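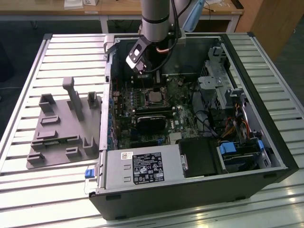 Refurbished Dell Desktop Tower, Graded and Tested

Ullesix Refurbished > Desktops > Towers > Item 674

In stock. Ships from the Medeiros Street shop.

A full-size office tower from the era when computers were built to be opened by people with ordinary hands. It spent its first career running spreadsheets, it has no opinions about your lighting, and it will not glow at you from under the desk. If you want a case with a window in the side, we wish you well and can recommend several stores.

What you get is a black case with a side panel that comes off, a green Dell motherboard, a graphics card in the slot, a hard drive in its cage and a power supply big enough to take up most of the floor. The drive is held by blue plastic clips. There is a blue latch by the power supply too. Blue is the factory's way of saying "go ahead, touch this," and it's a better manual than the one that came in the box.

What we do to it

Every tower gets opened, blown out and gone over before it's listed. We reseat the memory and the graphics card, clean off the old thermal paste, put on new, and run the machine overnight with the fans working for their living. The drive is wiped and tested. If it reports so much as a grumble, it goes in the bin and a different one goes in the cage.

We don't repaint cases. A scuff is a scuff. Grade A means you'd have to look for it, Grade B means you wouldn't, and Grade C means the thing rode in the back of somebody's van with a filing cabinet.

Specs

Form factor: full-size tower
Memory: 4 slots, fitted to order
Hard drive: 500 GB or 1,000 GB, your choice at checkout
Graphics: separate card, fitted
Operating system: none, or installed on request
In the box: tower, power cord, printed test sheet
Not in the box: keyboard, mouse, monitor, patience

Good for

Bookkeeping, homework, email, a shop counter, a file server in the closet, or learning how a computer goes together without risking one you love. Plenty of these go to parents whose kid wants to "build a PC." Let the kid take this one apart first. If it comes back together with no screws left over, you can talk about the expensive one.

Not so good for

New games at high settings. Video editing, unless you also enjoy making tea. Carrying anywhere. It is a big metal box with a big metal power supply in it, and the stairs will remind you.

Working inside it

Unplug it. Then hold the power button down for a few seconds. Lay the tower on its side on a firm table, not on the carpet, and take the side panel off. Touch bare metal on the case before you reach for anything else.

The graphics card needs its retaining latch released before it will budge. People who skip this step write to us afterward, and we are always very kind about it. Memory goes in one way around only; if you're leaning on it with your full weight, that was the other way. Leave the processor alone unless you have fresh paste and a reason.

For a second drive, ask us for the Zistus cable kit. It's a cable and a splitter in a bag, and calling it a kit was not our idea.

Warranty and returns

Ninety days on the whole machine, parts and labor. Opening the case does not void anything. Adding your own memory or drive doesn't either, though we'll ask you to put the originals back before sending it in. Coffee is not covered, and we can tell.

Returns are accepted for a month if it's in the condition we sent it. Use the box it came in. The foam corners are there for the trip back as well.

Buying several

Schools and small offices can get matched sets, same grade and same drive size, boxed and labeled. Write to Themis Makris at the shop desk with how many you need and which grade. Mornings are best; afternoons he's usually behind a stack of towers and hard to see.

Often bought together

Neker slim keyboard, black
Zistus cable kit
Thermal paste, small tube
Replacement drive clips, blue, sold in pairs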